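Unit 9: Work Surfaces and Their Finishes

Course notes, Introduction to Furniture and Interior Materials

These notes go with the second part of the materials block. Read them before the workshop session and bring the worksheet from Unit 8, as the loading table in it is used again.

1. What a work surface has to do

A desk or bench top carries weight, takes knocks, and gets wiped down many times over its life. Most tops are made as a sandwich: a core that gives stiffness, a face that takes the wear, and a backing sheet underneath. The backing is often left out of cheap products. Without it, the face and the underside take up moisture at different rates and the top can bow.

Solid timber tops are a separate case and were covered in Unit 6. They move across the grain with the seasons, so they have to be fixed with slotted brackets or buttons. A top screwed down tight in January may split by summer.

2. Color and pattern

Plain dark faces show dust and fingerprints. Plain white faces show coffee rings, pencil marks and scuffs, and they can glare under ceiling lights. Mid-tones with a fine speckle hide small marks well, and they are common in classrooms, labs and shared offices for that reason. The drawback is that small items such as pins and screws are harder to find on them.

The size of the speckle matters. Coarse patterns look busy over a large area and make joints between panels easier to see. 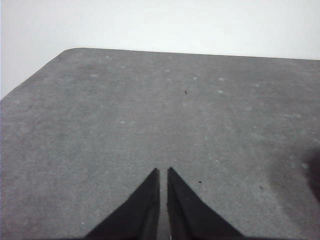 Fig. 1. Gray speckled top with a rounded corner, against a pale wall.

3. Corners and edges

Corners are usually the first part of a top to fail. A square corner concentrates any impact on a very small area, and the edging tends to lift there. A radius spreads the load and lets a flexible edging strip run past the corner in one piece. It is also kinder to hips and sleeves.

In the Larkia case study (reader, section 3), the firm replaced square corners with a 100 mm radius on its classroom range. Returns for lifted edging fell, but cutting time and waste both went up. Be ready to discuss whether the change was worth making for an order of 3,000 tops. The Patetti range kept its square corners and moved to a thicker edging – compare the two cost sheets.

4. Light and reflection

A matte or satin face is preferred for reading and drawing. Gloss faces reflect windows and lamps into the eyes and show scratches sooner. The wall behind the surface counts too. A pale wall sends light back onto the work, while a dark one makes the same lamp seem weaker.

5. Cleaning

Use a damp cloth and mild soap first. Scouring powder dulls most faces for good. Strong solvents may be safe on the face but can soften the glue at the edge, so check the maker's sheet.

For the workshop

Bring the Wan and Pluteo sample cards, a steel rule and a soft pencil. We will test 3 finishes for marking and glare. Write up your results on one page, with a sketch of the corner detail you would choose and its radius in millimeters.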